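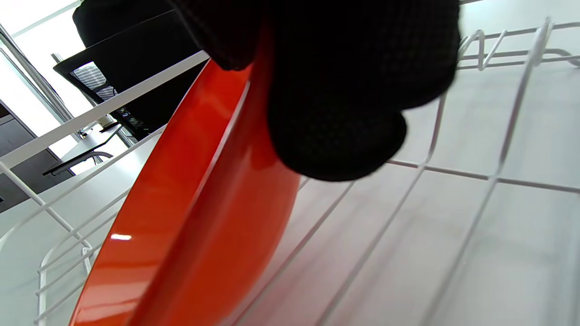 A gloved hand grips the rim of an orange-red plate.

News > Statements > Education

Clovis Parents Question District's Plan to Register Home Study Families

CLOVIS, 16/10/2019 – The Clovis Home Study Circle is asking the school board to put off its vote on a new registration form for families who teach their children at home. The group says the district has yet to show what problem the form is meant to fix.

The draft form runs to 51 questions. Current practice is a one-page notice with the child's name, age and address, sent in once a year. The new version asks for a daily schedule, the schooling of each parent, a list of books and the name of any outside tutor. It also asks families to agree to a "home learning visit" on seven days' notice.

"We were told in June that this was a small update to the paperwork," said Paraskevi Tsoukalas, who chairs the Circle. "I have read it four times and I can't find the small part. If the district wants to come into people's kitchens, it should say so in the title."

District staff have described the visits as voluntary. The draft does not use that word. It says that a family that declines a visit "may be referred for further review," and it does not say who does the reviewing, how long a review takes or how a family gets out of one. The Circle asked for those answers in writing and received a two-line reply saying the details would be worked out after adoption.

Bakari Waweru has taught his three children at home for eight years and sits on the Circle's steering group. He doubts the form would tell the district much.

"They say it's about children falling through the cracks," he said. "Fine. How many? Which cracks? I asked at two meetings and got a slide with a picture of a bridge on it."

The Circle counts some 300 children taught at home within the district. It has asked whether the district has the staff to read that many forms each fall, let alone make visits. No cost figure has been given. The draft does set a late fee of $100 per child, which is the only dollar amount in it.

Members also want to know where the answers will be kept. A district memo mentions a records system called Wovach, to be supplied by a firm named Prikeck, but the contract was not in the board packet. Toivo Partanen, a member who works in payroll software, went through the memo for the group.

"It says the data will be secure – every memo says that," Partanen said. "It doesn't say who can open the file, or when it gets deleted. My daughter's reading list would be sitting there until she's forty for all I can tell."

The Circle is not against sending in a notice and has told its members to keep doing so. It is asking the board to do the following before any vote:

Publish the contract and the full cost.
Name the law that permits home visits, if there is one.
Strike the late fee.
Hold a public hearing in the evening, when working parents can come.

Board member Ernő Pap has said he would support a delay. The other members have not said how they will vote – two did not return calls from the Circle.

About the Clovis Home Study Circle
The Circle is a group of home-teaching families in and near Clovis. It charges no dues and takes no money from publishers or political parties.

Press contact: Csaba Bíró, Clovis Home Study Circle, Tóth Hall, Clovis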